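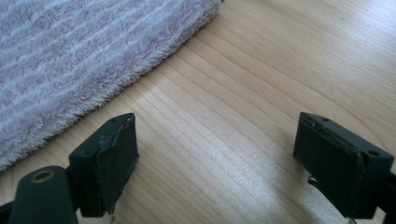
Skaron Towel and Linen Reuse - progress report to the Hotarov Fund, period ending March

Work in the period

We set out to sort, wash and pass on 500 towels to the two partner hostels, Hudutham and Shehu. By the end of March 463 had gone out. The remainder are washed and waiting for a delivery slot at Shehu, which only takes goods in on a Monday.

Deep-pile towels took longer than planned. They come out of the dryer later than flat cotton and have to be laid out flat before folding, so we now do them as a separate batch at the end of the day. Striped and patterned ones are kept together by colour - pale shades in particular, as both hostels asked for sets that look alike.

Sorting room

The wooden worktops have been sanded and sealed. Long fibres used to catch on the old surface and this has mostly stopped. The second dryer was repaired within budget.

Spending

Detergent is slightly over. Transport is under, as Hudutham collected its own load twice. We would like to move the difference across and ask for your agreement to this.

Next period

Finish the Shehu delivery, then start on bath mats. Arif Nasution will send the stock sheet separately.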